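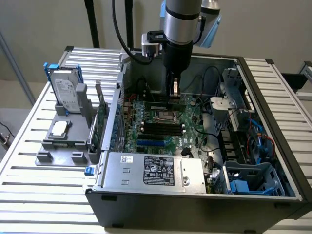 Priya Quintanilla

Memory and case work: frequently asked questions
Last revised Tuesday, January 30, 2018

These answers cover desktop machines with a removable side panel. Laptops and all-in-one units have their own page.

Should the case stand up or lie down?

Lie it on its side with the open face upward. The motherboard is then horizontal and a module can be pressed straight down into its slot. With the case upright you push sideways against the board, and the board flexes between its mounting posts.

Do I have to remove the motherboard to change memory?

No. On most full-size cases the slots can be reached once the side panel is off. Small cases sometimes have a drive cage over the slots, in which case remove the cage and leave the board alone.

How do I tell memory slots from expansion slots?

By position and length. The memory slots are the long parallel rails close to the processor socket. Expansion slots are further away and line up with the openings in the rear of the case. Colour is no guide between makers. On the board at the top of this page the four memory slots are black and the two expansion slots are blue, but plenty of boards have blue memory slots.

Which slots do I fill first?

Follow the board manual. If it is missing, look for slot numbers printed on the board next to the rails. Two modules of the same size normally go in alternate slots, although a few older boards want them side by side.

Must the power cable be out?

Yes. Switch off at the wall, pull the cable from the supply, then hold the front power button in for 5 seconds. Do not open the power supply itself at any time. Its capacitors can hold a charge after the cable is removed.

Can I work on a metal bench?

For a case, yes. A bare motherboard must never be powered on a metal surface, slotted or otherwise, as the solder joints underneath will short. Watch for screws in the slots of a slotted top. I lose one or two a month that way.

How hard do I press?

Harder than most people expect. Open the latches, match the notch in the module to the key in the slot, and press on both ends until the latches close. If one end refuses, take the module out and check the notch again. A module put in backwards will not seat, and forcing it damages the slot.

Can I fit memory with no cooler on the processor?

Yes, and there is more room for your fingers. Do not switch the machine on to test until the cooler is fitted. If the socket is empty, put the plastic cover over it while you work nearby.

Where do I find the rating of the power supply?

On the regulatory label. Read the total output and also the separate figure for the 12 V line. A supply marked 340 W may offer much less than that on the line you need.

The machine beeps and shows nothing. What now?

Disconnect the power, remove all modules and refit one only, in the first slot named by the manual. Try each module alone in that slot. If none works, try the next slot. Note the beep pattern before you start.

Does the Jistunon tray list cover Tovarico boards?

Only those added since August. Earlier Tovarico boards are on the Drarnent list, page 42.

How long does a full memory test take?

Allow some 30 minutes per pass for an ordinary desktop, longer with all slots filled. One pass finds a dead module. Intermittent faults need several, so leave it running overnight with the side panel back on.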